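Food Packaging and Shelf Life
Handout 3: Clear Tubs, Lids and What They Do to Food

Okay, so last time we got stuck on glass and ran out of time, and I promised we'd get to plastic. I'm going to go a bit quickly through the history (it's in the reader, under Landlow) and spend most of our time on the tubs you see in every deli case.

The first thing to get straight is that "clear plastic" is a family. The two you need for this course are PET and polypropylene. PET is the really glassy one, great for salads and cut fruit, and it hates heat. Polypropylene is a little cloudier, but it will put up with hot soup. If you mix those two up on the exam I will be sad!

Second thing: being able to see the food sells the food, and it also ages the food. Light speeds up the browning and the off smells in anything fatty. So a clear tub of nuts under bright store lights has a harder life than the same nuts in a paper bag. Keep that in mind when we get to the Pastar case, where they switched to a clear tub and then had to shorten the date on the pack.
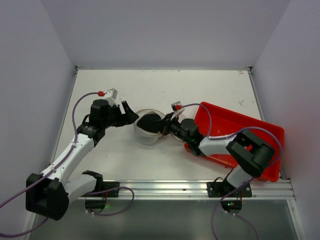

Now, lids. I could talk about lids all day – I'll try not to. A snap lid is fine for keeping dust and fingers out, but it leaks air all the way around the rim. A heat-sealed film is much tighter, and once you peel it off you're back to having a snap lid or nothing. The Brilik group tested 800 tubs with snap lids and 800 with film, same pasta salad in all of them, and I want you to read their results table before September is over. Look at the moisture column first. The smell scores are fun, but they're all over the place.

A quick word on shape, which students always skip. Tubs that get narrower toward the bottom stack inside each other when empty, so you can ship a lot more of them on one truck. The trade-off is less room for food in the same footprint on the shelf. Boström works through this with real pallet numbers (3646 tubs against a straight-sided design) and it's worth doing the math yourself with a pencil.

For next class:
Read Boström, chapter 2, and skim the Brilik table.
Bring one empty food tub from home, washed please, with its lid if you still have it.
Find the little number in the triangle on the bottom and write down what plastic you think it is before you look it up.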